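Home | Notebook | Transfers | Schedules | Contact

April
Rianne Aerts

Drevholm repeats, transfer check, continued

Picked up where I left off before lunch. The channel wants all 56 episodes of Drevholm ready for the summer run, and their press sheet is already calling it "complete and as first broadcast". I have my doubts about both halves of that. Complete according to whom? The list they sent is copied from a fan guide, typing errors included, and the guide was put together from newspaper listings, which tell you what was meant to go out.

Tape 1098 is the one bothering me. Label says "The Ferryman, pt 2". The opening titles are right, the recap is right, and then the second reel is plainly from a later cut. The music sting under the harbour scene is missing and there is a fade to black in the middle of a line where an advert break has been forced in. Sayegh thinks it's the overseas sales version. Could be. I'd want to see a second copy before writing that on a form, and so far the second copy is a promise from a man in Flastville who has stopped answering emails.

Ran the noise reduction again on the first ten minutes at the setting the supplier recommends. Their note says it "removes grain while keeping all detail". I have read that sentence in one form or another for as long as I've done this job.
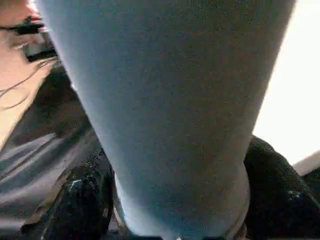
The ferryman's coat is where it goes wrong. On the raw transfer you can see it's a heavy wool with a bit of a nap, and after the filter it looks like painted board. Faces go the same way, a little later. The trouble is that the software can't tell noise from a surface that happens to be speckled, and half of what was on set in those days was tweed, felt or flock wallpaper. Pale blue with a fine speckle all over it, brighter down the left and going to a cooler blue-grey on the right, would be a much fairer test than the supplier's demo clip of a red car. If the speckle survives and the shading doesn't break into bands, I'll start to listen. Until then the filter stays at its lowest setting or off.

Dropouts: the automatic log found almost 600 on tape 1098. I checked a run of them by eye and a good share are sparkle on water. It would have "repaired" the harbour. Sayegh wants to let the tool loose on the interior scenes only. Fine, but somebody still has to look at the result, and the schedule has no hours in it for looking.
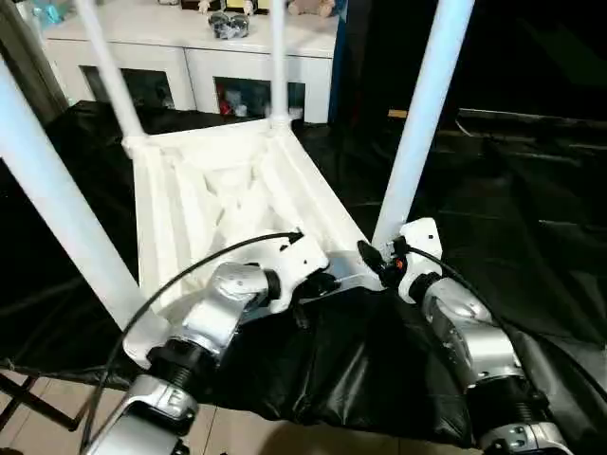 White plastic stool, legs up, on the black cloth.

Running order. The channel wants to open with a "best of" week, five episodes at seven in the evening, chosen by online vote. The vote had 3000 entries and they are very pleased with it. I asked how many of those were separate people and got no reply. The top five are all from the second series, which is the only series that was ever out on disc, so what we've learned is that people vote for what they've seen. The first series has better scripts and will go out after midnight.

They also want each episode trimmed to fit the modern slot. "Barely noticeable," says the email. It comes out of the slow bits, and the slow bits are the programme. I've said I'll supply full-length masters and whoever wants to cut them can cut them and put their own name on the sheet. 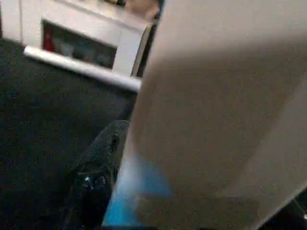 Speed is the other trick to watch for. Fuvwood did this with a western last year: ran everything a shade fast, pitched the sound back down, gained an extra advert and told the press nothing had been removed. True, as far as it went. I've put a line in the delivery notes giving the exact running time of every episode with the titles in, so at least there is something to measure against.

Sound on tape 1098 is decent. Slight hum on the left track, goes away if you take mono from the right. Not touching it further.

To do:
Chase Flastville again, by phone.
Compare the harbour scene with the camera script, if the script is really in the box it's supposed to be in.
Ask the channel to drop "as first broadcast" from the sheet. Expect to be told it has gone to print.
Sayegh to redo the titles on tape 1098 without the sharpening. I can see the halo from the doorway.

Stopped at 5.40. Tape 1098 marked HOLD.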